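Oct 10, 2018

Okay, long one tonight, I'm wide awake and full of tea and the planner finally behaves, so I'm writing it all down before I forget which of my nine changes did it.

So the fight this week has been with grasp poses on small soft things. Zondham (my planner, or what began as my planner and is now mostly a pile of config files) was happily giving me poses that were legal on paper and silly in practice. It would come in almost flat over the table, shave past whatever was next door, and call it the best answer because the path was two centimeters shorter! I kept blaming the cost weights. I must have spent the whole morning turning them up and down like a radio dial.

It was the frames. Of course it was the frames. The perception side, Stadska, publishes object poses in the camera frame, and I transform them into the base frame before planning. Fine. But the transform lookup was asking for "latest available" and the point cloud was a good 200 milliseconds older than that by the time it arrived. With the arm parked you never notice. With the wrist still settling after a move, every pose comes out shifted a little, always in the direction the arm was going, and the planner does its honest best with bad numbers. I stamped the lookup with the cloud's own time and half my bug list went away. I had to get up and walk down the hall after that one, I was so pleased and so annoyed.

Second thing, leaves. The segmentation gives me a nice blob per berry, except the blob is berry plus green cap, and the centroid lands wherever the cap wants it to. If the cap faces out, the centroid is basically a leaf. I've been closing on leaves! So now there's a color split inside each blob, and the grasp center comes from the red part if there is enough of it (400 points is my cutoff for now, totally made up, seems okay). If there's not enough red I fall back to the whole blob with a wider opening and a slower close. Not elegant. I'll take it.

Third, and this is the boring one, I moved all the launch stuff into Ididell so I can bring up camera, planner and controller with one command and they wait for each other properly. Before this I was starting the controller by hand in a third terminal and about one time in five I'd forget, and then stare at a plan that never ran. I know, I know. I put that off since April.

Lunch was crackers. I should write that down too, since I keep telling my sister I eat real meals.

After lunch I did the approach direction. I added a cone around vertical, 25 degrees to begin with, and anything outside it gets thrown out before collision checking even starts. That alone cut planning time, because most of what the sampler was coughing up was garbage from the side. I also dropped the samples from 500 down to 200 and couldn't tell the difference in the poses it picked. Cone first, then check, then score. Writing it on a sticky note for the monitor.
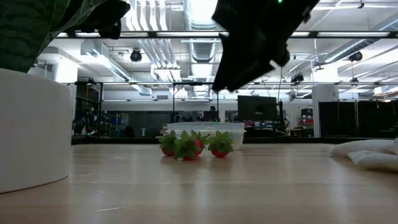 Why filter the approach angles before collision checking and not after? Collision checks are the slow part of the pipeline and the angle test is a single dot product, so it makes sense to throw out the hopeless candidates while they're still cheap.

Then the controller. Major is the impedance layer and I've left it alone for weeks because it scares me a bit. I did lower the stiffness along the approach axis for the last stretch, and I put the speed limit in the same block so they can't drift apart again (one got changed in the summer and the other didn't, and that was a bad afternoon). Log is saved as run 3216, with the config next to it this time!

Still open: the color split hates glare off a shiny tabletop, and the fallback path has no test at all. I also want the planner to say why it rejected a pose, in words, in the log, and not just print a code I have to look up in my own header file.

Bed now. Tomorrow I write the test for the fallback before I touch anything else.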